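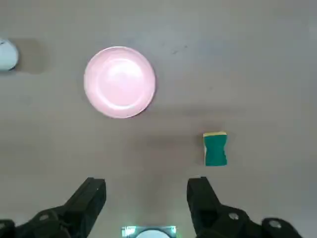 Olum Household Robotics – Kitchen Chores Team, Ikville

Luster table-top arm for washing-up and wiping

Luster is our two-fingered arm for small kitchen jobs, and this page is meant for people who are wondering whether a machine like it could take some of the washing-up off their hands. The short answer is that it can do part of the work, slowly, on a good day, and that we are very fond of it all the same. The longer answer takes up the rest of the page, so do put the kettle on.

What it is asked to do

The job we talk about most is the plate and the sponge. A pink plate lies on a grey table, a green and yellow sponge stands a little way off, and the arm has to pick up the sponge, bring it across to the plate and wipe. You or I would do it while thinking about supper. For Luster it is a string of small decisions: where the sponge is, which way round it is standing, how hard to squeeze, and when to stop pressing down.

The sponge is waisted, with its sides pinched inward, and that shape is a kindness to a gripper. Two flat fingertips can close on the narrow part and the sponge is less inclined to slide away. A straight-sided sponge works too, though we find the arm takes a second go at it more often. Shiny plates are harder than they look. A bright reflection in the middle of a glossy plate can be mistaken for a spot that needs wiping, and Luster has been known to scrub away at a patch of light with great determination!

What it does well

Picking up a sponge from a clear table is the strongest part. Over our last 200 tries the arm got hold of it nearly every time, and most of the misses came when the sponge had been left lying flat. Wiping the middle of a plate is also in decent shape. The raised rim takes more care, as the fingers have to tip a little to follow the curve, and the arm still prefers to go round the outside in short dabs instead of one long sweep. We think the dabs are rather charming, but they do add to the time.

What it does not do yet

Luster does not wash up a full sink. It will not fish a teaspoon out of cloudy water, and we ask you not to let it try, as the wrist is not sealed. It does not know whether dried egg has come off, only that it has been over the spot. Cups are a work in progress – the outside is fine, the inside is a muddle – and anything tall and thin is best kept well out of reach. Stacks of plates are beyond it for the moment.

On speed, one plate takes Luster 30 seconds when all goes smoothly, and a good deal more when it doesn't. If you have a house full of hungry people, you will want to do the dishes yourself and leave the arm to wipe the table afterwards.

What is in the box

The arm with its two-fingered gripper and wrist camera
A clamp for tables and worktops
One spare pair of black fingertips
A power lead and a stop button on a long cable
The Gallardo practice set: four plates, two bowls and a bag of sponges

Looking after it

Wipe the fingertips with a damp cloth at the end of each session and let them dry before you close them. Check the bolts on both fingers every 30 hours of use and nip them up by hand if they have worked loose. The fingertips are made to wear out and will want changing in the end; ours are usually due after 4000 grips, sooner if you are fond of scouring. Crumbs and specks on the table do no harm to the arm, though a quick wipe beforehand helps the camera.

Trying one out

We keep a Luster set up in the Ikville workshop, and visitors are welcome from ten in the morning. Bring a plate from home if you like, as we learn a great deal from other people's crockery. Maximiliano Huenchumán looks after visits and loans, and is happy to talk through whether your kitchen would suit the arm before you commit to anything. The next batch is planned for September.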